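# Sweeping Up at the Ansari Unit

Three cheers for the dull end of a workshop project! We've had the keys to the Ansari unit since May, and this page is for everybody who keeps asking how the floor is coming along. It's concrete all through, pale and a bit scuffed, and I've grown ridiculously fond of it (Simin Tabrizi says I talk about it more than I talk about her).

The plan is simple – clear it, sweep it, wash it, then seal it with 8 litres of Denura before the benches go in. Ardalan Najafi has lent us the wide broom and 4 good brushes, and we've been working from the door inwards, one stretch at a time. The edges are what take the time. Grit loves the line where the wall meets the floor, and a wide broom just rides straight past it, so it's down on your knees with a hand brush for that bit. I put the radio on and rather enjoy it!

I'll add more pictures as we go, and I'd love to see other people's floors too, so do send them in.

**Along the wall, still to be swept.** Plenty of dark specks down the seam, crumbs on the wooden board as well, and lovely light across the concrete.
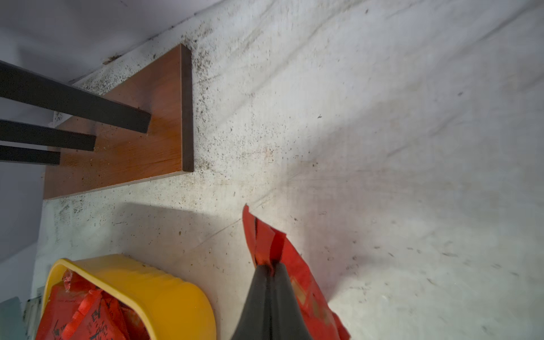

Should you sweep a concrete floor before you wash it?

Always sweep first, edges included, as water turns loose grit into a paste that's much harder to shift.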